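When I catch up with Adoración Segura she has a mug of tea going cold beside her and a pile of pads, screws and cable ties on the kitchen table, and she apologizes for none of it. She has been comparing hand-held grippers for Javilell since January, and she'll happily talk about finger pads for as long as you let her (I let her for most of an afternoon).

"People ask me which one is strongest," she says, laughing. "I almost never care! I'm folding clothes. I want to know which one lets go nicely."

Her test list has 13 tasks on it, most of them borrowed from ordinary housework, and denim comes up again and again. A pair of jeans is thick at the seams and floppy everywhere else, she explains, and if there's elastic or a bit of trim on it, so much the better. Each gripper gets 12 tries at each task, and she writes her notes by hand before anything goes into the spreadsheet. 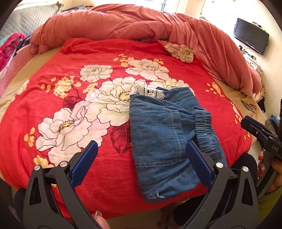
Folded denim on the red flowered blanket, with a second gripper held alongside.
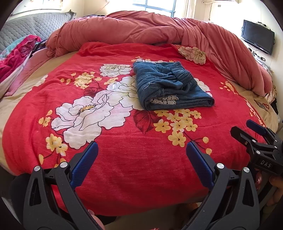

She is fond of working on beds, it must be said. Her colleague Hanan Akl prefers a table, and the two of them have been arguing about it in the friendliest possible way for months. "Hanan likes a flat surface so the numbers are clean," Segura tells me. "And I understand that, I do, but a mattress gives. You push down to get under a hem and the whole thing sinks with you. I'd like to find that out early."

Akl, who joins us by phone a little later, takes this well. "She's right about the mattress," she says. "I still want my table."

On the pads they agree completely. The smooth ones they tried first slid off a waistband if you came at it from even a slightly wrong angle, and Segura went back to a textured rubber, which she now cleans after every session with a damp cloth. Wrist strain is the other thing she keeps a close eye on. After 500 folds, she says, you know exactly where the weight of a tool sits, and she'd trade a good deal of grip for a handle that balances better.

Next on the list are fitted sheets, which she describes with a long sigh, and after that socks. Akl has already reserved the table.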